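Hinora 开放日见闻：在样板间里叠了一下午衣服
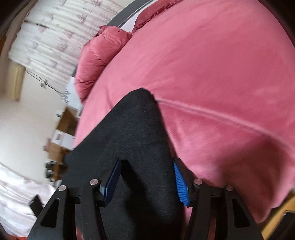

三月去 Jenier 园区之前，我对 Hinora 的印象还停留在他们那台卖给食品厂的分拣臂上。这次开放日的主角换成了 Flumitz，一套拿在手里用的夹爪，专门用来录家务动作，录下来的数据再拿去训练机器人。朋友转给我报名链接的时候只写了一句"你肯定喜欢"，她说对了，我从上午十点一直待到人家收摊，午饭都是站着吃的。

先说怎么去。园区在老纺织厂的地块上，公交终点站下来还要走一段，路边全是做窗帘和床品的小门面，走到门口还以为导航错了。后来听讲解才知道，Hinora 搬来这里跟隔壁这些店很有关系：他们测布料要的量大，从街坊那里买尾货和退货，比自己采购省事太多。二楼走廊里堆着一袋一袋的样布，绒的、针织的、起球的，袋子上用记号笔写着手感，有一袋写的是"滑得气人"。

签到之后每人领一张胶贴和一双鞋套，分组参观。带我们这组的是 Fergus Forsyth，做手指结构的工程师，苏格兰人，中文说得很溜，偶尔卡在专业词上就直接掏出零件比划。他开场没放幻灯片，把夹爪往桌上一搁，让大家先上手，问题后面再问。我很吃这一套！

拿起来第一感觉是轻。握把像一把园艺剪，食指和中指扣住扳机，前头两根连杆手指就合起来，松手弹回去。连杆是黑色的，中间镂空，转轴露在外面，银色的销子看得很清楚。手指内侧贴着蓝色的软垫，上面一道一道的棱。相机装在手腕位置，朝着指尖，手往哪里伸镜头就跟到哪里。握把里有记录开合程度的传感器，录出来的视频和手指的动作是对得上的，后面训练的时候，机器人装上同款手指就能照着学。

Forsyth 花了好长时间讲那两块蓝垫子，我听得津津有味，旁边一位大哥已经在看手机了。早期版本用平面硅胶，夹杯子夹盒子都挺好，一到布料就露怯：薄的夹不起来，厚的夹起来会慢慢往下溜。后来改成横棱，棱的高低和软硬试了很多轮，他们内部管这个叫"搓衣板阶段"。他给我们看了一盒淘汰下来的垫子，有的太硬，把针织衫勾出线头；有的太软，捏紧了棱就倒向一边，等于没有。现在这一版在绒面上表现最好，他自己也承认，碰到特别滑的里衬布还是要多夹一点料才稳。

接着进样板间。Hinora 跟一家叫 Laing 的短租公司合作，楼里隔出了几套按真实住宅布置的房间，卧室、厨房、玄关都有，家具也是从 Laing 翻新下来的旧房里搬来的，有用过的痕迹。我以前去过别家的采集间，灰墙白桌，上面摆几个彩色积木，看着就很不像家。这里一推门进去，我下意识想脱鞋（然后想起来已经穿了鞋套）。

我在卧室待得最久。任务卡写得很口语，譬如"把床上的深色衣物拎起来，抖开，叠好放到一边"，没有规定先抓哪个角。讲解的姑娘叫大家别演，平时怎么叠就怎么叠，叠得难看也算数。我第一次下手很紧张，手腕绷着，夹住布边往上提，结果连下面那层毯子也一起带起来了。她在旁边说这条很好，留着。我以为她安慰我，她说模型正需要见到这种抓多了的情况，以及人接下来怎么补救，全是漂亮动作的数据反而教不会它收拾烂摊子。这一点我记在了本子上，还画了个圈。

练了一阵子就顺手了。我自己总结出来的手法是先把指尖张到半开，贴着床面往前推一点，让布在两指之间拱起一个小褶，再合拢。绒毯配绒布最容易连带，斜着进比垂直戳下去好得多。有位做裁缝的阿姨跟我们一组，她上手不到一会儿就把一件衬衫叠得跟店里的一样，领子都是正的。Forsyth 站在她后面看完，请她再来一遍，还把握把的角度记了下来。要我说，这套东西的门槛确实低，会叠衣服的人比会用电脑的人更占便宜。

厨房那间我只待了一会儿。夹抹布没问题，夹湿海绵会滴水到手指根部，他们给转轴做了防溅处理，但说明书还是建议用完擦干。玄关那间排队的人多，任务是收伞和摆鞋，我看别人玩了两轮，发现长柄伞对这种夹爪来说有点别扭，重心太远，手腕要转很大的角度，镜头也跟着天旋地转。有个小朋友倒是玩得很开心，把所有拖鞋都摆成了一圈。

下午两点有一场产品答疑，我把自己关心的几件事整理在下面，给想入手的朋友参考。

怎么买。Flumitz 有单机和套装两种，套装里是 2 支夹爪，左右手各一支，叠大件床品基本得双手，单机只适合小件。个人用户也可以租，押金 4,000 元，租金按周算，开放日当天报名的免第一周。我当场问了能不能先租后买，答复是可以，租金抵一部分货款，具体比例要看合同，我没拿到书面的，就不乱写了。

续航。满电连续录 4 小时，电池可以换，备用电池要单独买。我从头到尾用的是展示机，插着线充过，没法验证，但展示机被那么多人轮着捏了一天也没见罢工。充电口在握把底部，是普通的 Type-C，这一条我想给它鼓掌，上次试用另一家的设备，为了一根专用线折腾了半天。

耗材。蓝垫子算耗材，磨损了可以自己换，工具就是一把小内六角。现场演示换垫子的小伙子手很快，我自己试的时候掉了一颗螺丝，在地毯上找了半天。建议他们下一版把螺丝做成不脱落的，意见已经写在反馈表上了，Forsyth 看到以后说这条他们听过很多遍，正在改。

软件。录完以后在平板上就能看回放，能剪头去尾、打标签，还能把不想留的片段当场删掉。我特别留意了隐私这块：家里有人脸入镜怎么办？他们的做法是上传之前在本机先做一遍模糊，模糊之后的版本才会离开设备，用户能在上传前逐条确认。听起来合理，不过我只看了演示，自己没有拿真实的家庭录像去试。有位听众追问镜子和相框里的人脸是不是也能处理，讲解员说镜子目前可以，相框要手动涂。这个回答让我对他们的好感又多了一点，没有打包票。

训练服务。如果客户自己没有算力，可以把数据交给 Hinora 训练，起步门槛是同一个任务 40 条有效录像。这个数字比我想的低，Forsyth 补充说 40 条只够看个苗头，知道这个任务值不值得继续录，真要让机器人在不同的床、不同的灯光下都能干活，还得多录，而且最好换几个人、换几间屋子。我问他换屋子有那么要紧吗，他指了指样板间里的床，说他们有段时间只在一套浅色床品上录，训练出来的机器人到了花床单上就发愣，停在那里不肯下手。后来 Laing 那边每次换季淘汰床品都会给他们留一批，花的素的都要，越乱越好。

答疑之后是我最期待的部分：看装着同款手指的机械臂干活。演示任务是叠毛巾，第一条叠得利落，大家鼓掌；第二条夹起来的时候带了个角，机械臂停顿了一下，放下，换了个位置重新夹，成了。掌声比第一次还响，我也跟着喊了一声好。第三条放歪了，工作人员也没去扶，就让它歪着收尾。速度谈不上快，比我慢得多，可是看它自己放下再来一遍，心里真的有点激动，因为上午我就是这么干的，先夹多，再放，再夹。

挑点毛病。握把的尺寸对手小的人不太友好，同组一位女生扣扳机扣到后来直甩手，我自己手掌中等，连续用久了虎口也酸。他们说有小号握把在打样，现场没有实物。还有就是相机离指尖近，夹大块深色布料的时候，布会占掉画面很大一块，回放里有时看不清指尖到底捏住了哪里。讲解员的建议是叠深色衣服时垫一块颜色不同的床罩，把灯都打开，再把布抓得靠边一些。我照着做了，回放确实清楚不少，但这事总要记着，新手容易忘。另外，样板间的说明牌字太小，贴得又低，蹲着看的人把过道都堵了。

小卖部也值得提一句。隔壁的布店老板娘在一楼摆了个摊，卖用尾料缝的收纳袋，大小刚好装下一支夹爪，Hinora 的员工自己也在用。我买了一只暗红色的，回来装了相机。她听说我叠了一下午衣服，问我收不收徒弟。

临走前我又溜回卧室那间，正好赶上换班，没人排队，就一个人安安静静录了几条。窗帘拉着，外面园区的广播在喊最后一班接驳车，我把最后一件叠完，平板上跳出来"已保存"，时间是下午四点四十。接驳车当然没赶上，走回终点站的路上鞋里进了沙子。

租借的申请我已经交了，选的是套装。打算在自己家先录叠被套，四个角对不齐的问题困扰我很多年了，想看看教机器人的过程里能不能顺便把自己也教会。设备到了以后会另写一篇，握把的手感、续航和换垫子这几样都会认真测。要去开放日的朋友，穿方便蹲的裤子，早上去，卧室那间先排。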